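Student Producer, Campus Public Affairs Program
Foltville State College, Office of Communications

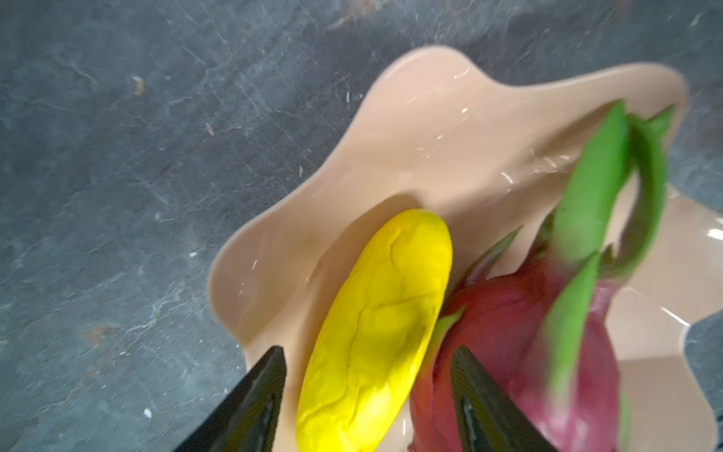
Campus Jobs

The Office of Communications at Foltville State College is hiring 2 student producers for "Paracha," the college's half-hour interview and feature program. The positions begin with the fall semester and run through the end of classes in May. Students in any major may apply.

Paracha is recorded in the studio on the lower level of Atalska Hall and carried on the campus cable channel and the college website. Each episode has one long interview and two or three short features on teaching, student research, and life on campus. Episodes last year covered the nursing simulation lab, the transfer advising office, the marching band's new uniforms, and a history class that transcribed letters from the town's old glove factory.

What you will do

Student producers work 14 hours a week while classes are in session. One block of hours is fixed: studio recording starts at 2:00 p.m. and you need to be free from 1:00 until 5:00 that day. The rest is scheduled around your classes.

You will find and pitch story ideas, call or write to faculty and students to set up interviews, prepare background notes for the host, and go along on location shoots. You will also log footage, write introductions, check the spelling of every name and title that goes on screen, and review captions before an episode is released. Rough cuts are done by the student producers. Final editing is done by staff.

There is some lifting. Light kits and tripods have to be carried from the equipment room to wherever the shoot is, and the elevator in Atalska Hall does not go to the lower level. If this would be a problem, tell us and we will divide the work differently.

Who can apply

You must be enrolled at least half time for both semesters and be in good academic standing. First-year students may apply once they have registered for fall classes. Graduate students are not eligible for this position but can ask about the summer archive project.

We are looking for clear writing and people who answer their messages. Experience with video editing is useful but not required. Training on our cameras and on Truno, the scheduling system the office uses for shoots and equipment, is given in the week before classes start, and it is paid. Speaking a second language is a plus — we would like to do more interviews with families and with international students.

Pay and credit

The position is paid at the upper student hourly rate, which is posted on the student employment page. Work-study students are welcome, but a work-study award is not needed. Communication majors may be able to count one semester toward the practicum requirement. Ask Delali Adjei, the practicum coordinator, before you apply, as the paperwork has to be in before the add deadline.

How to apply

Send the following to Lihua Qian, program manager, through the student jobs portal:

A resume, one page
A story pitch of no more than 300 words for a feature you would like to see on the program
The name of one person who can speak about your work, on or off campus
Your fall class schedule, even if it may change

Links to video, audio, or published writing can be added to the resume. Please do not send files. The pitch should be about something at Foltville State that could be filmed here, and it should name at least one person you would interview.

Applications are read as they come in. Selected applicants will be asked to a short interview with Lihua Qian and Shiyu Ding, the studio supervisor, and will be given a two-minute clip to log. Everyone who applies will hear back within 7 days of the closing date listed in the portal.

Questions about the job can be sent to Lihua Qian. Questions about student employment forms go to Zixuan Tian in Human Resources, Room 14, Administration Building.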